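Community Board > Workplace Equipment > Refurbishment and Disposal

Retirement age for office desktops: request for comment on a draft policy
49 replies · 3,431 views

records_office_metby
Posted August 30, 2023

Members are invited to comment on a draft policy concerning the age at which office desktop computers are retired. Our organization, Metby, maintains 300 desktop machines across its administrative sites. Under the present rule, a machine is withdrawn at the end of its fifth year of service and sent to a recycler. The draft before our management would extend that period to eight years, with one scheduled inspection and, where warranted, an upgrade of memory and storage.

The proposal arose in May, when the annual equipment budget was reduced. We would welcome the experience of other institutions, in particular with regard to staff complaints, power use and the cost of labor. Please state the size of your organization if you are permitted to do so.

14 likes · Share

flola_facilities
Reply to records_office_metby

Flola adopted an eight-year period under similar conditions. Our experience has been favorable on the whole. Most administrative work consists of correspondence, spreadsheets and a web browser, and a machine of moderate age performs these tasks without difficulty once it has been given a solid-state drive and sufficient memory.

The labor cost should be examined with care. Our first estimate allowed 15 minutes per machine. That figure covered the work inside the case and omitted collection, labeling, data transfer and return to the desk. The full process occupied most of a morning for each department, during which staff worked from shared terminals. 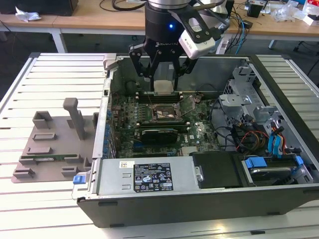

We therefore recommend that the draft specify the entire process and assign each stage to a named office. Our own policy did not do so at first, and machines waited in a corridor while two departments corresponded over which of them was responsible for delivery.

22 likes · Share

borkoder_it
Reply to flola_facilities

I must respectfully disagree with the recommendation. Borkoder extended its replacement period and later reversed the decision. The hardware was seldom the difficulty. The operating system vendor withdrew support for older processors, and we were left with equipment that functioned properly and could not be kept on a supported version. Our insurer requires supported software on every machine that handles personal records.

A policy that names a fixed number of years invites this problem. The retirement date should follow the end of software support, whatever the age of the case and its contents.

31 likes · Share

flola_facilities
Reply to borkoder_it

The point regarding software support is accepted, and our policy includes a clause to that effect. A machine is retired at eight years or at the end of support, whichever comes first. I do not agree that this defeats the purpose of a longer period. The greater part of our equipment reached its seventh year before the clause applied, and those two additional years represented a considerable saving.

9 likes · Share

quiet_ledger
Reply to records_office_metby

I write from the accounting side. The draft as summarized does not mention depreciation. If the machines are currently written down over five years, they will stand at zero value for the remaining three, and the upgrade expense will have to be treated either as maintenance or as a new asset. Our auditors raised this question and it took two reporting periods to settle. It would be prudent to obtain a written opinion before the policy takes effect.

I would also ask whether the recycler's contract contains a minimum annual volume. Ours did. We retained our machines and paid a shortfall charge.

18 likes · Share

records_office_metby
Reply to quiet_ledger

Thank you. The contract does contain such a clause, and it had not been brought to the attention of the drafting group. It has now been referred to our purchasing office.

6 likes · Share

gebremichael_admin
Reply to records_office_metby

At Gebremichael we consulted staff before making any change, and I would encourage others to do the same. The complaints we received concerned monitors, chairs and noisy fans. Very few employees could state the age of their computer. Fan cleaning was added to the inspection schedule as a result, and complaints about noise declined.

On power use, our older desktops do consume more than the small models now on sale. The difference was modest when set against the purchase price, although this will depend on local rates and on whether staff switch their machines off at night. Many of ours do not, despite repeated notices.

12 likes · Share

borkoder_it
Reply to gebremichael_admin

Automatic shutdown can be set centrally. I would not rely on notices.

27 likes · Share

gebremichael_admin
Reply to borkoder_it

It was set centrally. It was then withdrawn after the payroll department lost an overnight process.

40 likes · Share

records_office_metby
Reply to all

The drafting group has read these replies with appreciation. The revised text will tie retirement to software support, with eight years as the upper limit, and will set out responsibility for collection and return. The questions of depreciation and of the recycler's minimum volume remain open. Comments on either subject may still be posted in this thread.

11 likes · Share

Showing 10 of 49 replies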